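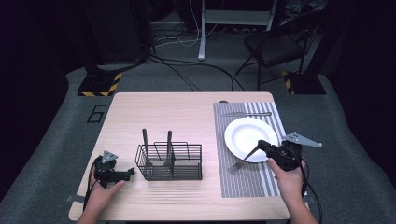

**Open with the bell.** Ring it twice, wait for quiet, then start talking. No hello first!

Good evening, Clunlow. I grew up on wrestling in halls just like this one – folding chairs, a ring that creaked, and a man selling hot nuts who would never sit down when you asked him to. Tonight I want to talk about the Borkia circuit, and mostly about the one belt people still argue over.

(Pause. Somebody will shout a name. Let them.)

**1. How the circuit ran**

- Borkia was a loop of small towns, and the wrestlers drove it themselves, four to a car
- Good guys and bad guys had to travel separately. If a fan saw them sharing a sandwich at a gas station, the feud was dead
- The biggest gate I've found in the promoter's books is 2,468, for a cage match in August. Most nights were nowhere near that. The smallest was 17, and they still wrestled the full card

Tell the rain story here if they're warm. Skip it if we started late.

**2. Tadeusz Kalinowski and the mask**

He came in as The Miller, all in white, and he was awful for his first year. I love this part. The crowd didn't boo him, they talked through his matches, and that's worse. Then he lost a bout to Igor Borkowska, put on a plain black mask, came back under no name at all, and the place went nuts for him. Same man! Same boots, even – look at the two posters side by side and you can see he never bought new ones.

*Posters are on the handout, page 2. Hold mine up.*

The ring announcer had nothing to call him, so he would just say "and his opponent" and stop. People started chanting "opponent." Do the chant. Get the left side going first, they're closer to the bar.

**3. The belt match**

Slow down for this one, I always rush it.

- Champion: Borkowska. He had held the belt 172 days
- Two out of three falls, no time limit
- First fall to Borkowska with a backbreaker, fast
- Second fall to Kalinowski, by countout. Borkowska went after a man in the second row and forgot where he was
- Third fall: the ref goes down, both men are pinned, and there are two different counts depending on who you ask

Barbara Ostrowski was the timekeeper. She told me she rang the bell when she saw a hand slap the mat, and to this day she isn't sure whose hand it was. She had the belt on her lap the whole match and both of them grabbed it off her.

The office called it a draw. Borkowska kept the title, and the following week's program listed Kalinowski as champion anyway – the printer had been told the planned finish and never heard it changed.

**4. The women's cards**

Don't let this get squeezed again! Grażyna Makowska and Zuzanna Górecki wrestled each other around 74 times on this circuit, and I'd put their best one up against anything the men did. Górecki was a mat wrestler, very tight, hard to follow from the cheap seats. Makowska worked big so the back row could see. Put them together and the whole hall had something to watch.

Play the audio clip (1 min). Check the volume before doors. Listen for the boy yelling "her foot, her foot."

**5. Questions**

Likely ones:

- *Where's the belt now?* Last I heard, with the Kalinowski family.
- *Did the Venda office really own both promotions?* Half of one, all of the other. Keep it short or we'll be there till 10 p.m.
- *Who won?* Kalinowski's hand was up first. I'll fight anyone on this.

Thank the hall, point to the sign-up sheet for the tape night, ring the bell once.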